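Dirkbridge Snack Label Records, release 6

Contents
The set holds 1,927 records of packaged bread and snacks, one record per wrapper. It is a plain text file, tab separated, UTF-8. Labels were typed by hand at the Jekley office and checked once against the wrapper. The Bikine price list was merged in afterwards.

Fields
Each line has 8 fields: record number, product name as printed, script, pack type, net weight in grams, wrapper colour, shop code, price. Names in Chinese characters are kept in the original and are not translated. A name such as 软面包 goes in whole, without spaces.

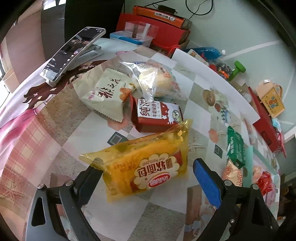 Net weight is taken from the print and never from the scales. If two weights are given, the smaller is used. A missing value is a single hyphen. Empty strings are errors and should be reported.

Colour is the main background colour only, from a fixed list in colours.txt. Pink and red are separate entries. Small inner packets get their own record, with the outer pack's number in brackets after the name. 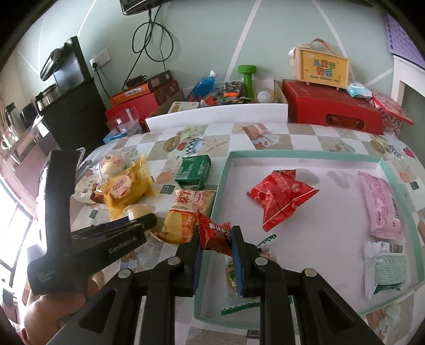 Known faults
About 80 records from the Escobar shop have no price. Shop codes changed in February and the older codes have not been converted. Sorting by name depends on the locale, so use the record number.

Changes
May 14, 2005: duplicate lines removed, script field added.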